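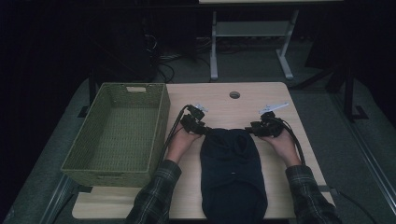

Irini Vasilakis
Dyer and textile teacher, Conano Cloth Workshop

Why Is Everything Navy? Notes for the Monday talk

Running time is 30 minutes plus questions. Pass the swatch books out before I start or half the room will miss the first section.

Opening

Ask for a show of hands: who is wearing something navy right now? Wait for people to look down at themselves. Then ask who has more than one navy thing at home, and watch the hands go up again. I love this part, because people start checking their socks.

Say: I have been dyeing cloth for a living for years and I still think navy is the strangest ordinary color we own. It passes for black at night, it goes with nearly anything, and getting it right in a dye pot is a real pain.

Where the blue came from

Woad first. European dyers got their blue from the leaves of a plant in the cabbage family. Pass the jar around (lid ON, it smells terrible). The same blue molecule is in the indigo plant, only there is a lot more of it, so once indigo came in by ship in large amounts the woad growers were in trouble. Some places banned indigo to protect them. The bans didn't hold.

Then the name. British naval officers were put in dark blue uniforms in the 1740s, and the color took its name from the service. Ordinary sailors had to wait more than a century for an official uniform of their own. Slow down here, people like this bit and usually have a question about bell-bottoms.

The vat

My favorite thing to explain in the whole world! Indigo won't dissolve in plain water. You have to change it chemically first, in an alkaline bath with the oxygen taken out of it, and in that state the liquid is a yellowish green. You dip the cloth, you lift it out, and it turns blue in the air while you stand there holding it.

One dip gives you a sky blue. For navy you go back in, and back in again, letting it air each time. Show swatches one to 4, which are the same cotton with one more dip each. Let people argue over which one counts as navy. Don't settle it.

The Zaretti swatch books

These are on loan, so clean hands please. There are 108 blues across the set, all from the old Zaretti mill, and the last pages are nearly black. Every piece has a number penciled on the back. Number 3523 is the one I want everyone to find. Hold it under the room lights, then carry it to the window. It goes purple! That shift under different light is why a navy jacket and navy pants bought a month apart can look fine in the store and wrong on the sidewalk.

If the Deteck lamp is working, do the same thing with the switch. If it isn't, the window is plenty.

Keeping it dark

People always want the practical part, so leave about 4 minutes for it.

Wash inside out, in cool water. Most of the fading you notice at the seams and cuffs is rubbing, and turning the garment helps with that.
Dry in the shade.
Lint shows on navy more than on almost anything. Keep it away from new white towels.
Anything dyed with indigo will rub off a little on pale things. Mind the couch.

Someone will ask about vinegar in the wash to "set" the color. It doesn't fix modern dyes on cotton. Be nice about it, a lot of us heard that from our grandmothers.

Questions, then the vat

Finish in the yard if it's dry, with the small vat and a strip of cotton each. Gloves are in the gray crate. Remind people that the strips need rinsing at home, separately from everything else.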